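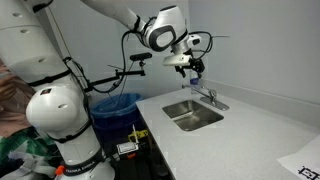
Chaiwat Meesuk asked whether we could skip the checklist and just order the second arm. Nope, sorry!

Pre-purchase inspection, Tuden sink station
January 21, 2019

1. Reach to the tap: OK. I'd still price a taller base, and Lolora wants 729 for one (ouch).
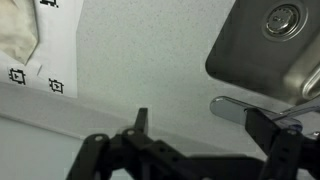 2. Spare fingers: none on the shelf. Put 2 sets in the April budget, please.
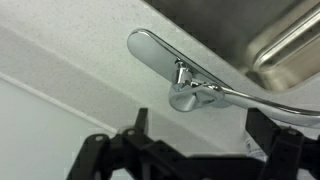 3. Service plan: open. Clesow quoted 60 a month and I'm waiting on Paweena for the other bid.

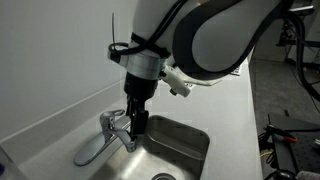 4. Cable covers: buy. I've got 11 meters in the plan and I'd hate to trim it. With dark cables snaking along the floor under the breadboard table, I'd start there and do the arm after.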